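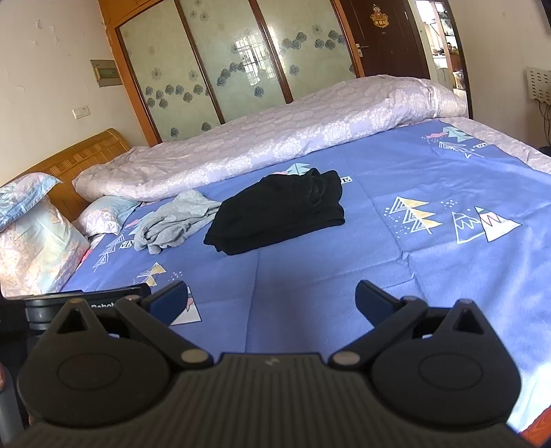

Arab American Heritage Month is almost here, and the Derwood library is going all in

April is Arab American Heritage Month, and for the first time our branch has something on the calendar every single week of it! Dima Saliba has been putting the schedule together since the fall, and I got a look at the final version on Saturday. It's a good one.

The opening night talk goes to Nour Yammine, who has spent years recording the stories of Lebanese and Syrian families who ran dry goods stores and peddling routes in this part of the state. She has 30 interviews now, some with people well into their nineties, and she'll play clips from several of them (bring tissues for the one about the piano). Doors open at 6:30 p.m. and the room holds 100, so come early if you want a chair near the speakers.

Week two belongs to the kids. Hanan Zoubi is leading a calligraphy table where everyone learns to write their own name in Arabic, and she swears that left-handers pick it up faster. Ink, pens and paper are provided. Ages six and up, please, and wear a shirt you don't love.

In week three we have music. Ayman Saab plays oud and Kazuhiro Ogura joins him on percussion, and if you heard the two of them at the harvest supper you already know why I'm excited. They've worked up a set of old wedding songs from Nasrallah Street, plus a couple of new pieces that haven't been played in public before.

The month closes with the community potluck. We have 12 dishes signed up so far and would love 18. Your grandmother's recipe is welcome, and so is a bag of good olives. Please put a card with the ingredients next to whatever you bring.

Everything is free. Sign-up sheets are at the front desk through the end of March, and Dima still needs two people to help set up chairs on opening night.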